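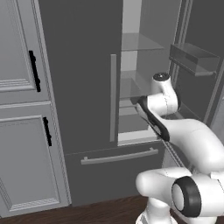

Last updated in August. These are the questions we get most often about renting a furnished flat at Jorkham. If yours is missing, ring the lettings office or use the form in the residents' app.

## Before you move in

**What comes with the flat?**

Every flat has a bed and mattress for each bedroom, a sofa, a table and chairs, wardrobes, curtains or blinds, and the main kitchen appliances: fridge-freezer, oven, hob and washing machine. Kettle, toaster, pans, plates, bedding and towels are not included. The Cunha block flats also have a dishwasher. The Iton block flats don't, and there is no space to plumb one in.

**How long is the minimum let?**

Six months. After that it rolls from month to month unless you ask for a new fixed term.

**What do I pay up front?**

The first month's rent, the deposit, and a holding fee of £215 which comes off the first month's rent once you sign. If you pull out before signing, we keep the holding fee. If we pull out, you get it back in full.

**Can I bring my own furniture?**

Yes, but we can't store ours for you. If you want something taken out before you move in, ask before you sign and we'll tell you whether it can go to another flat. Kitchen appliances have to stay.

**When can I pick up the keys?**

From 2 pm on the first day of your let. The office shuts at 5.30 pm. If you will be later than that, tell us the day before and we'll put the keys in the key safe by the Cunha entrance.

## Living here

**Which bills are included?**

Water and the building's broadband. Electricity is in your name from day one, and so is council tax. There is no gas in either block. Meter cupboards are on each landing and your flat key opens them.

**How do I report a repair?**

Use the app, under "Repairs". Say which room, what is wrong and when someone can get in. Repairs are carried out by Derko, and they will text you a time slot. For a leak that you can't stop, or no power at all, ring the emergency number on the back of the front door.

**The fridge isn't cold enough. Is that a repair?**

Check a few things first. The dial or panel should be set to the middle. The doors need to close fully, and a bin pushed in crooked will hold one open a crack. Leave it 8 hours after changing the setting before you decide it hasn't helped.

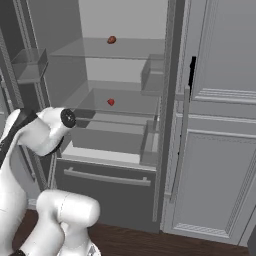
If the food compartment is still above 5°C after that, report it. Please don't scrape ice out of the freezer with a knife. We charge for punctured linings, and that is the most common appliance charge we make.

**Can I put up shelves or pictures?**

Pictures, yes, on the hooks already in the walls or with removable strips. For shelves or a wall-mounted television you need written permission. Holes made without it are filled and painted at your cost.

**Are pets allowed?**

One cat or one small dog per flat in the Iton block, with permission. No pets in Cunha, apart from assistance animals.

**Is there parking?**

There are 37 spaces behind Iton and they are let separately, almost always with a waiting list. Bikes go in the store on the ground floor and there is no charge for that.

## Moving out

**How much notice do I give?**

At least 30 days, in writing. Email is fine. You can't end a fixed term early unless we agree a replacement tenant.

**How clean does it have to be?**

As clean as it was on the check-in report. The things people miss are the oven door, the washing machine drawer, the tops of the kitchen units and the seal round the fridge. Take all food out. Leave the fridge switched on unless we ask you to turn it off.

**When do I get the deposit back?**

Within ten days of both sides agreeing the amount. If we don't agree, the deposit scheme decides, and its details are in your welcome email.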